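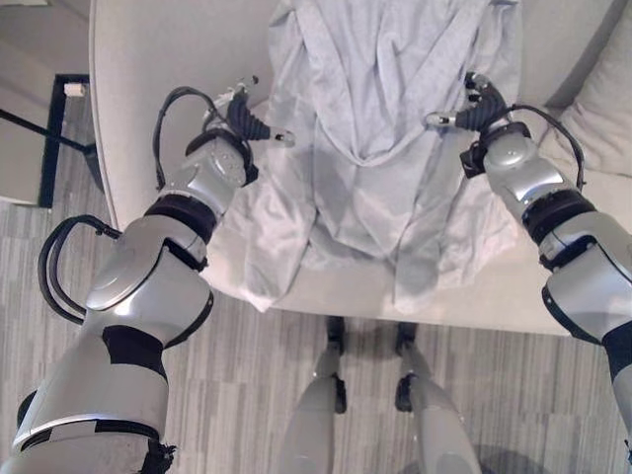 Figure 3. A pale blue-gray garment spread out on a white upholstered sofa.

4.2 Where clean clothes wait

Most time-use surveys record laundry as a single activity. A respondent who writes "laundry" in a diary at 7 p.m. may be loading a machine, hanging shirts on a rack, or matching socks in front of the television. Our diaries asked for each stage separately, and the stage that produced the longest entries was one we had not planned to study. We call it the waiting stage: the time between the end of drying and the moment a garment is back in a drawer or on a hanger.

Households in the Skundness sample kept diaries through November. Each adult noted the room in which clean clothes were set down, the person who set them down, and the person who put them away. Coding was done by Yuxi Yin and Yiran Lei, who worked separately and then compared entries. Where they disagreed, the entry was read again by Gwendolyn Benavides, who had carried out the home interviews and knew the floor plans. The coded set holds more than 1,000 entries. Entries that gave no room were kept for the timing analysis but dropped from this section.

The bedroom was the usual destination, but it was often not the first stop. Seating in the living room came up again and again as the place where clothes were laid flat, sorted by owner, or left until someone sat down to fold them. Several respondents used the word "sofa" as if it were a step in the process. One mother of two wrote, "Towels done, shirts still at sofa." Another respondent, who lived alone, had a proper folding table in the hall and still used the couch on most days, on the grounds that the hall was cold.

Two features of the home seemed to matter. The first was the distance between the dryer or rack and the bedrooms. In the row houses on the east side, where machines are on the ground floor and bedrooms are upstairs, clothes nearly always stopped in the living room. In the single-floor apartments they did so less often. The second was the size of the item. Large or delicate garments were laid out flat on their own, while small items stayed in whatever they had been carried in. Respondents gave wrinkles as the main concern, and a few mentioned that a flat surface made it easier to check for stains before folding.

The waiting stage also shows who does the work. In homes with two adults, the person who set the clothes down was not always the person who put them away, and the second job was more often left out of the diary altogether. When Benavides raised this in interviews, people tended to say that putting away "doesn't take any time." Their own entries suggest otherwise -- the clothes were moved, on average, 3 times before they reached storage, and each move was made by somebody. Pollock's earlier work on dishes found a similar gap, with drying and putting away reported by far fewer people than washing.

Guests changed the pattern. Thursday was the evening on which the local choir and the sports club both met, and in households that hosted members afterward the sofa was cleared earlier in the day. Clothes were then carried to a bed, where they waited again. We counted these as two separate waits, following the rule set out in Section 3.

The diaries have limits. They rely on people noticing a task that many of them do not regard as one, and children's contributions are almost certainly underreported. Jianguo Ren has suggested a follow-up in Letero, where shared laundry rooms are common and the trip home is longer. The 8 households there that tested the diary form had trouble with the room codes, which will need to be rewritten before a full round.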